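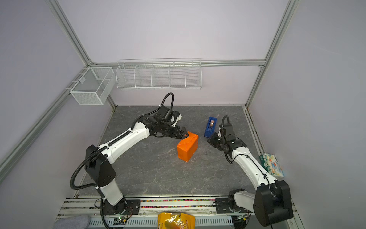 Figure 2. The Wulholm cell from the fixed camera. The left gripper is open above the orange box; the right gripper points toward the blue object.

3.2 Workspace and task

All demonstrations were recorded in the Wulholm cell, an aluminum-framed enclosure with pale wall panels and a grey floor panel (Figure 2). Two arms are mounted on the front rail, one at each corner, so that their reach overlaps over the centre of the floor. Wire baskets hang at the back and serve as goal locations in the sorting tasks reported in Section 5. They are not used in the task described in this section.

The task is bimanual handling of a wrapped box. We chose it for the wrapping. A rigid box can be grasped with a fairly coarse estimate of its pose, and in earlier work with the Pikolow policy we found that errors of a centimetre or so made little difference to the outcome. A wrapped box behaves differently. The outer layer slides over what is inside it, folds change shape when touched, and a fingertip that closes slightly too high comes away with film and no box. We wanted a task in which the policy had to tell these two kinds of contact apart.

Other items are left on the floor and along the rail during recording. Their positions were changed between sessions by the operator, with no fixed plan, and the policy is given no labels for them.

3.3 Demonstration collection

We collected 429 demonstrations by teleoperation. Two operators took part, and each controlled both arms at once. Episodes in which an arm touched a wall panel were discarded at the time of recording and are not included in the total. Operators were told to approach the box from above, to pause briefly before closing the fingers, and otherwise to work at whatever speed felt comfortable. The pause was added after the first sessions, when we noticed that fast closures left very few usable images of the moment before contact.

Each demonstration contains the fixed camera stream, a wrist camera stream from each arm, joint positions and gripper openings. We did not use force sensing. The streams were resampled to a common rate before training, and episodes with dropped images in any stream were repaired by holding the last good image for up to 4 steps. Longer gaps led to the episode being split in two.

3.4 Contact labels

Contact state is hard to judge from the fixed camera. The arms cover much of the centre of the floor during a grasp, and a pinch on the film looks nearly the same as a pinch on the box edge. The wrist view is much closer to the fingertips and shows how the material gathers between them.

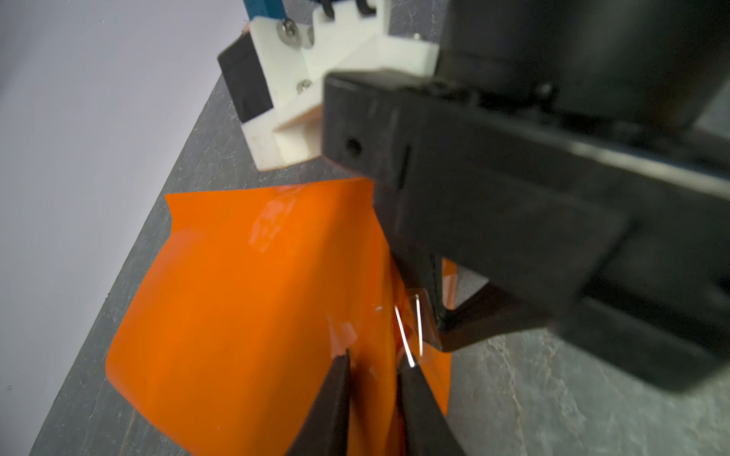
For this reason we labelled contact from the wrist streams only. An annotator marked the first image in which both fingertips touched the object and then assigned one of three labels: film only, film and box, or unclear. Glare was the main source of trouble. Bright streaks on glossy or clear plastic can be mistaken for the edge of a fold, and annotators were asked to step backward and forward through nearby images before deciding. Where this did not settle the matter they used the unclear label, and those episodes were kept for policy training but left out of the contact classifier.

A subset of 139 episodes was labelled twice, by Ikechukwu Akande and Asabe Odukoya working separately. Most disagreements were between film only and unclear – very few involved the film and box label. Disagreements were settled by discussion, and the written guide was revised once as a result.

3.5 Training

The policy follows the Fukent architecture, with the contact classifier added as a second output head on the wrist image encoder. Both heads are trained together. Gradients from the contact head reach the encoder but not the action decoder. We tried the reverse arrangement in early runs and saw jerky motion near contact, so we did not pursue it.

The classifier was trained on 234 labelled episodes. Colour jitter was applied to the wrist images but kept mild, as strong jitter removed the highlights that annotators themselves relied on to see folds. Cropping was limited so that the fingertips stayed in view. The fixed camera images were cropped to the floor panel and lower walls.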